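Vornimon Paint and Surface Wear Notes

Version 2, 29 Nov 2024
Maintained by Bujar Kneževič

What this is

A plain-text collection of notes on how painted and bare household surfaces age: toys, tabletops, shelves, door trim. I started it while repainting things at home and kept adding to it. There are 394 entries, 114 of them about painted objects smaller than a fist. The rest cover furniture and walls.

Files

notes.csv: one row per entry
terms.txt: the words used for damage and what each one means
binik.py: a short script that checks notes.csv for missing fields
leka/: older notes, kept as they were written

Columns in notes.csv

id: a whole number, never reused
item: a short name, lower case
finish: paint, oil, varnish, bare, or unknown
color: everyday color words only
damage: one or more terms from terms.txt, separated by semicolons
light: window, lamp, mixed, or unknown
remark: free text, may be empty

Damage terms

scratch: a thin line that you can see but may not be able to feel
scuff: a wider rubbed patch with soft edges
chip: paint missing down to whatever is under it
smudge: dirt or transfer sitting on top of the finish
fade: color lighter or grayer than the rest of the same face

If you can't tell a scratch from a scuff, enter both. Please don't enter "worn" by itself. The script rejects it.

Running the check

python binik.py notes.csv

It prints the id of every row with a problem and stops. It doesn't change the file. Row 2828 always comes up because of a stray quote mark in the remark. I have left it alone because the Carinar import depends on it.

Known problems

Ids have large gaps from the merge with leka/.
Pale wood is called tan, honey and beige in different rows.
Most older rows have light set to unknown.

Planned for December: one color list for wood, and a proper fix for the quote mark.
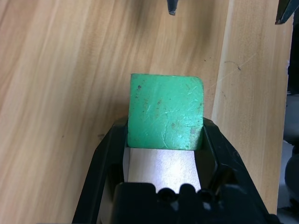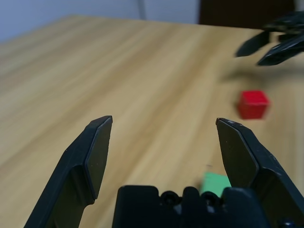

Green block with scratches and a chipped corner (first); pale wood tabletop with streaky grain (second).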